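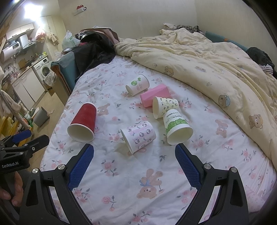 Erell Open Day, Prenham – Frequently Asked Questions

Updated October. Applies to public visitors. Suppliers and school groups receive separate joining instructions.

When and where is it?
Urquhart Building, Prenham, entrance on the canal side. Doors open at 10 am and the last group goes in at 3 pm. The main road entrance is for deliveries and will be locked.

Do I need to book?
Yes. Each group has its own start time, shown on the booking confirmation. If you miss your slot, speak to the front desk, who will add you to a later group if there is a place. Bookings can be passed to another person without telling us, provided that person meets the age rule below.

How long does the visit take?
Allow two hours. The first part is the manipulation demonstration, followed by the arm cell and then a question session in the ground-floor meeting room. You may leave between parts but not during the arm cell demonstration, when the interlocked door stays shut.

What will be demonstrated?
Manipulation of household objects, first with hand-held grippers and then with a fixed arm. The hand-held part uses light items of the sort found in any home, mainly paper cups, on a made-up bed. The arm part uses the same class of object on a flat table. Antonina Demchenko runs the hand-held part and Angus Rutherford runs the arm cell.

Why a bed and not a bench?
A mattress gives way under load, and a sheet moves when a jaw drags across it. A cup lying on its side will also roll into any dip nearby. All of this changes the approach angle the operator has to choose. On a bench most of these effects disappear, and a method that works there can fail at once on bedding. Patterned fabric is a further difficulty for vision, as printed shapes can be mistaken for objects or can hide the edge of one.

What is a hand-held gripper for?
It lets a person carry out a task using jaws in place of fingers. The operator supplies the arm movement and the judgement. The recorded motion can then be used as training material for a robot fitted with a similar gripper. It is quicker than steering a robot remotely, and the equipment can be carried into an ordinary room.

Will the arm copy exactly what the operator does?
No. The arm runs a policy trained on many earlier recordings and will choose its own path. Nothing recorded on the day is replayed on the arm.

Does it always work?
No. Expect dropped and crushed cups. The usual faults are a jaw closing on the rim at too steep an angle, and a neighbouring cup being pushed away as the jaws open. Cups touching one another are harder than cups lying apart. Failed attempts are left in the demonstration and the operator will say what went wrong where this is known.

How are the cups picked up when they are on their side?
Either across the body, with one jaw each side, or by the wall, with one jaw inside the open end. The first needs a wide opening and clear space on both sides. The second needs less room but the mouth must face the gripper, and a thin paper wall will fold if the closing force is set too high.

Can I try a gripper?
Yes, during the first part, for up to five minutes each. Please take off rings and bracelets and tie back long hair. Keep your free hand away from the jaws. You will be asked to hold the tool by the handle only and to put it down on the marked tray when you have finished.

Can I operate the arm?
No. Visitors stay behind the guard at all times. Requests to run particular objects can be made to Angus Rutherford, who will refuse anything made of glass, anything containing liquid and anything heavier than a full mug.

What is Kireck?
Kireck is our in-house software for sorting and labelling recordings. It will be running on a screen beside the arm cell. Questions about file formats are best kept for the final session – the demonstration staff do not work on that side.

Will I be recorded?
Not by us, unless you try a gripper and agree to it on the form provided. The form is optional. If you leave it unsigned you can still use the tool with recording switched off.

May I take photographs?
Yes in the hand-held area, without flash. No in the arm cell, where flash and phone lights upset the cameras. Please ask before photographing other visitors.

Is there an age limit?
Visitors must be 12 or over, and anyone under 16 must come with an adult. The guard height was set with this in mind, so we cannot make exceptions for younger children, including those being carried.

Is the building accessible?
Everything on the route is on the ground floor. The arm cell door is narrow for some powered wheelchairs. Tell us beforehand and we will open the side panel before your group starts. The arm makes a repetitive noise when homing, and ear defenders are kept at the desk.

Where can I park?
There are 61 spaces in the public car park, 200 metres from the entrance along the towpath. Spaces outside the Urquhart Building are reserved for Blue Badge holders on the day.

Is there food?
Tea and coffee in the meeting room. No food or drink in either demonstration area.

Who do I contact if my question is not listed?
Reply to your booking confirmation. Technical questions are passed to Antonina Demchenko and may not be answered until after the open day.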